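From: Virgilio Tagle
To: rillar-dev
Subject: Re: [rillar-dev] grasp planner picks wrong plate when two are in view

On November build, Jocelyn Magbanua wrote:

> Hi all,
>
> Running the Rillar planner on our table with the new Lurnetti segmenter.
> Task is "put the strawberry on the plate." With one plate it's fine. With
> two plates the target flips between them while the arm is moving, and
> sometimes the planner gives up with PLACE_TARGET_LOST even though both
> plates are right there.
>
> Two questions:
>
> 1. Is the target supposed to be locked after the first plan, or does it
> get re-resolved every cycle?
> 2. Has anyone got the segmenter to behave on see-through plates? Depth is
> full of gaps for us.
>
> I can send logs. Config is stock except replan_hz, which I set to 62.
>
> Jocelyn

Jocelyn, quick one before I have to run, sorry for the state of it.

1. Re-resolved every cycle. Yes it's dumb. The resolver takes the label "plate", grabs whatever mask scores best right then, hands that to the planner. No memory. So with two plates and scores that are close you get the flip. Your replan_hz makes it worse, you're just giving it more chances to change its mind. Put it back to the default for now, then set

target_lock: on_first_plan
lock_release: on_place_done

Those are on the Mercado branch, not in main yet. Angelica has the merge. If you can't switch branches, the ugly fix is to pass the instance id instead of the label. Works, but ids get reassigned if the segmenter drops a mask for long enough, so don't walk away from it.

2. Depth gaps - same for us. What helped was not asking the depth for the plate at all. Take the mask outline, fit an ellipse, drop it on the known table plane, add a fixed rim height. Remedios wrote it, it's in tools/plane_fit. You need a decent table calibration or the whole thing slides sideways.

On PLACE_TARGET_LOST. I went through our own logs last night, 3,539 plan cycles, and that error shows up 273 times. Almost all of them are the arm's fault. Gripper goes over the plate, the visible part of the mask gets small, score drops under the cutoff, resolver says no plate. Then the planner aborts instead of waiting. So there's a hold timer now, 70 cycles, where it keeps the last good pose if the robot model says the arm is between the camera and the target. If the arm is not in the way it still aborts right away, which I think we want.

Our table for comparision, same kind of mess as yours I'm guessing: 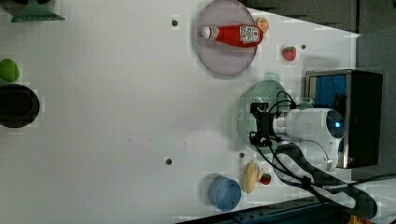

Two plates, two strawberries, gripper over the green plate.

Lavender plate is the other problem in there. The ketchup bottle is lying right across it, so the free-space check should say occupied and the resolver should prefer the green one. It does not. Free-space check runs after target selection, so it picks lavender, then finds the bottle, then fails. Arnel wants to swap the order. I want to fold it into the score so a half full plate can still win if it's the only one. Opinions welcome, we have been going round on this for a while.

Also "the strawberry" has the same bug as "the plate", obviously. Two of them out, label says one. Lock fixes the flipping but it doesn't tell you which one it locked. I'd like the planner to log the choice and the runner up score at least. Small patch, will send it if I get to it tonite.

Other stuff, in no order:

- Table holes. Segmenter was calling one of ours an object every so often. min_mask_area took care of it, but check it against your smallest real item first.
- Don't use the Ridoter bridge for the joint states if you turn on the hold timer. Timestamps come in late, arm-in-the-way test is then wrong. Direct topic only.
- Please do send logs. The ones with the flip are more use to me than the aborts. Include the resolver dump, and the calibration file if you can.

Angelica, can you say when Mercado lands? And does the lock survive a planner restart - I think it doesn't but I haven't tried it.

Virgilio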